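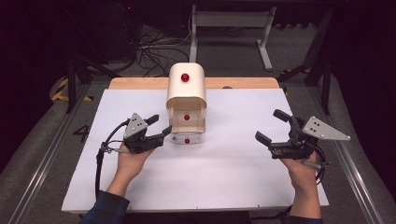

*Both hand-held grippers, fingers open, and the three-knob box on the white paper.*

18/08/2023

I've been looking forward to writing this one up! We finally got the second pair of hand-held grippers, so I could spend a proper afternoon swapping back and forth between the two sets and working out which I like better. Short version: I like them both, for different things, and I've changed my mind twice since I started this draft.

The box is my favourite test object at the moment. It has a curved glossy lid a bit like a little mailbox, an open-fronted middle and a clear drawer at the bottom, with a red knob on each part. The top knob is the biggest, and the one on the drawer is the one that makes me swear. Anything round and smooth shows you very quickly whether your fingers are closing square to each other, and if they're even slightly out of line the knob just squirts away from you.

## The Tenwood pair

These were the ones we already had. The trigger is long and soft, so you can close the fingers very gradually, and I love that for delicate stuff. Usha Salian (who has much smaller hands than me) finds the reach to the trigger a stretch, and after 70 tries at the top knob she had a sore thumb and a few suggestions for the grip shape, some of them printable.

Tracking was solid. I did a long run of knob grabs with them, 157 in total over the afternoon, and only lost position on 2. Both times I'd twisted my wrist right over to come at the drawer from underneath, so I'm putting those down to me.

What I don't like is the play in the finger joints. Hold the gripper closed and wiggle the tips and you can feel it. On big objects, who cares. On the drawer knob I found myself squeezing harder to make up for it, and then the whole box would slide toward me across the paper.

## The Lirnier pair

Oh, these are stiff, in a good way! No wobble at the tips at all. The first time I pulled the drawer with the left one and kept the box still with the right, it felt like using a really good pair of pliers. I did it several more times just for the fun of it.

The trade-off is the trigger. It has a short throw, with most of the closing packed into the last bit of travel, and for the first half hour I was snapping the fingers shut on everything. You do get used to it, though I'd still like a way to change the curve in software. The Junuvell controller we're logging with has a setting that claims to do that, but as far as I can tell it only rescales the numbers after the fact and does nothing for how it feels in your hand. If anyone has got this working, please write to me.

Cables are a nuisance with either set. With one hand it's fine, but with two you have to think about where the slack goes before you start, or you'll drag a loop straight across the paper when you reach for the far side. I've started running each one down the outside of my wrist and it's made a big difference.

## Other bits I noticed

- White paper is great for contrast, but the box slides on it. I tried a square of rubber matting under the base and the drawer pulls got much easier, maybe too easy to be a fair test.
- Sleeves matter more than I expected. A loose cuff kept catching on the trigger guard of the Lirnier, so roll them up or wear something snug.
- Lifting the lid is easiest with the fingers coming in from the side. From straight above, I kept bumping the curve.
- Swapping hands is worth doing. My left is hopeless at the drawer and pretty decent at the lid, and I have no theory for why.

Right now I'd reach for the Lirnier pair for anything with a small knob or handle, and the Tenwood pair for soft or floppy things where I want that slow squeeze. Thomas do a set of rubber fingertips that should fit both, and I've ordered 4 so each hand gets a full set on whichever pair I'm testing. I suspect they'll hide a lot of the Tenwood wobble.

After that I want to try the same box one-handed, which sounds simple until you have to hold the thing still and open the drawer at once. Usha reckons it can be done by hooking the knob from behind and pulling slowly. I've bet her a coffee that it can't.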